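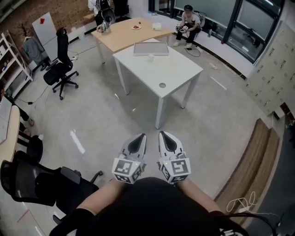 Chapter 3: Tables, Ledges and Lockers

Workplaces > Shared Rooms > Furniture and Storage

Elikem Sulemana
June 22, 2025

A shared workroom is judged by its tables. People will put up with plain walls and a bare concrete floor for years, but a table that is too small or in the wrong spot gets complained about in the first week. This chapter deals with the large pieces in such a room: tables, seating and storage. Lighting and sound are left to Chapter 4.

Start with the middle of the floor. In the room at the head of this chapter, a white table stands out in the open with a light wood-colored table directly behind it. Both have white legs, and the white top is a plain rectangle. Two tables set this way can be treated as two separate places to work or as one deep surface, depending on who is in the room. The white one has a small round grommet hole near its front edge. A grommet lets a cable drop through the top and run down to the floor without crossing the place where people put their hands. Many buyers pay for the hole and then never use it, and the cables go over the side anyway.

Small items need a home on a tabletop. A flat tray is the cheapest answer. The gray one on the white table has a rim, and a rim of even a low height stops a pen or a screw from rolling away. A cup stands in front of it, outside the tray, where cups tend to end up. On the wood-colored table a plate does similar work for a small red item, while a second red one lies beside it. Trays and plates can be lifted with everything on them, so a table can be cleared in one trip.

3.1 Places to sit

Not every seat is a chair. A low ledge under a window will hold several people and takes up no floor that a chair leg would need. It also collects bottles, bags and coats, and a planner should expect that. In the opening photograph one person sits on a white ledge by the windows, with a small green bottle standing farther along it. A ledge has no back and suits short stays. For longer work, provide chairs that match the height of the tables.

When the Fosholm training center was refitted, the plan called for 67 chairs. The staff asked for a window ledge along one side in place of the last row, and got it. The ledge cost 560 dollars more than the chairs would have – mostly for the supports – and it was in use from the first day in January.

3.2 Storage along the wall

Lockers belong against a wall, with clear floor in front so that doors can swing open. The beige bank shown here follows the right wall and has small handles and keyholes. Locks with keys are simple to repair but need a record of who holds which key. At Prarnon the record was a notebook on a string, and it worked well enough until the notebook filled up.

Upper lockers are hard to reach for shorter people. Step blocks solve this if they are kept close by, and two wooden ones sit side by side below the lockers in this room. A block should be wide enough for both feet and heavy enough to stay put.

Terms used in this chapter: grommet, ledge, locker bank, step block, clear floor.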